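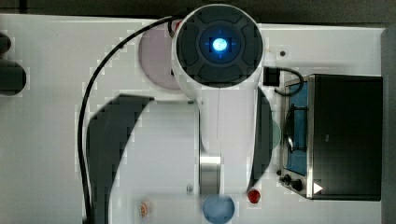 The grippers weren't the variable, the reviewer had written in the margin of the draft, and if they weren't the variable then the comparison was worthless.

She read the comment twice and opened the log again. The test plan called for 400 cycles per gripper: approach, close, lift, hold, release. The Trunow had two parallel fingers and a current limit set in firmware. The Jireš had a softer jaw and closed on air pressure. Both were mounted on the same arm with the same plate and driven by the same controller, a Hukunel unit that had been in the lab longer than she had. On paper, everything but the gripper was fixed.

The Trunow dropped 8 objects. The Jireš dropped 2. She had written that up as a result.

All 8 drops fell after cycle 300. She plotted them against time of day, then against joint temperature, and got nothing. She plotted them against cable position, which the controller did not record, so she had to reconstruct it from wrist angle. The points lined up. Whenever the wrist turned past a certain angle with the Trunow fitted, the signal line lost a packet, and the controller filled the gap with the last good value — open.

The Jireš did not use that line. It had never been exposed to the fault.

It was 26th February, a Saturday, and the building's heating was off. She put her coat on and rerouted the cable with more slack at the elbow. She bolted the Trunow back on, zeroed the force reading and started the sequence from cycle one. The arm went out, closed, lifted, held. She set the log to write every packet, including the missing ones, and sat down to answer the comment.

Agreed, she typed. Data withdrawn. Rerunning both.

At cycle 400 there were no drops and no lost packets. She let it continue. The Tastitz paper, which she had cited against herself in the second section, claimed that jaw wear began to show well past the usual test length, and she had the rest of the night.

At cycle 458 the Trunow let go of the part. She checked the line. Every packet was there. She wrote down the number and went to get the calipers.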